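The Desk Mat Comes Back

For a long time the desk mat was something your grandfather had: a slab of green blotter with leather corners, a pen tray at the top and a calendar nobody changed. Then computers took over the desk and the blotter went into the attic, replaced by a mouse pad with a bank's logo on it.

Now the mat is back, and it's bigger. The ones people buy today run most of the width of a desk and sit under the keyboard, the mouse, the coffee and whatever else lands there. Fundley, a small home office shop in Orance, stocked two colors when it opened. It now carries 16, and the best seller last July was pink.

The shop had expected gray to win. Gray sells steadily, mostly to people outfitting an office for somebody else. Pink sells to people buying for the room they work in themselves, and those rooms have a lot in common. They tend to be rentals, with white walls, pipes running along the ceiling and a wood floor that came with the place. You can't paint and you can't move the pipes. A mat is one of the few things on the desk that is large, flat and entirely your choice. 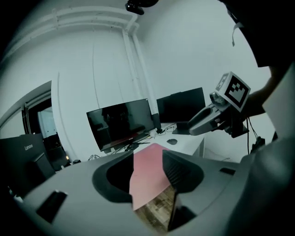
Price helps too. Mats at Fundley start at $13 and top out at $78 for wool felt, and most buyers land near the bottom of that range. The cheap ones are usually a synthetic leather, smooth on one side and suede-like on the other. They wipe clean and they don't slide much. They also arrive rolled up in a tube, and the corners will curl for a day or two unless you weigh them down with books.

Felt is nicer under the wrists and quieter when you set down a mug, but it holds on to crumbs. Havau, which makes felt mats in a workshop on the edge of town, suggests a lint roller once a week and cold water for spills. Cork falls somewhere between the two. It looks good and chips at the edges.

Size is where people go wrong. Before ordering, measure the desk from front to back as well as side to side, and take off an inch or so for the monitor stand. A mat that hangs over the front edge will crease there and stay creased. On a desk 60 inches wide, a mat about half that length leaves room at one end for a lamp and papers.

Color is harder to give advice on. Masri, a design studio that fits out shared workspaces, keeps samples on the desks for a full working day before choosing, from 9 in the morning until the lights come on. Pale pink can go nearly white in strong sun and a little orange under a warm bulb. Darker shades hold steadier but show dust.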